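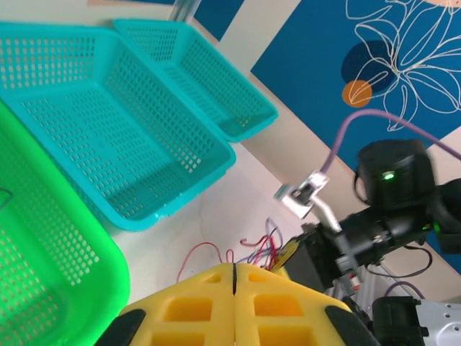

We drove over to Hillthorpe in June for the open day at the old Espiritu picture house, and I am so glad we made the effort (even with the hunt for parking!). I had last sat in those stalls as a child, clutching my aunt's hand all through a creaky submarine thriller, and the smell of the foyer brought it straight back.

The tour began at 2 and took in the projection room, where we squeezed in six at a time to see a reel being laced up. Then came the film store, with 3289 titles on the shelves, mostly courtroom dramas and crime pictures left by the Garkar film society. I could have stayed in there until bedtime.

They finished with two reels of a smuggling yarn, a bit scratched but wonderfully tense, and everyone groaned when the lights went up before the ending. The whole film is showing in the autumn and we have already put our names down.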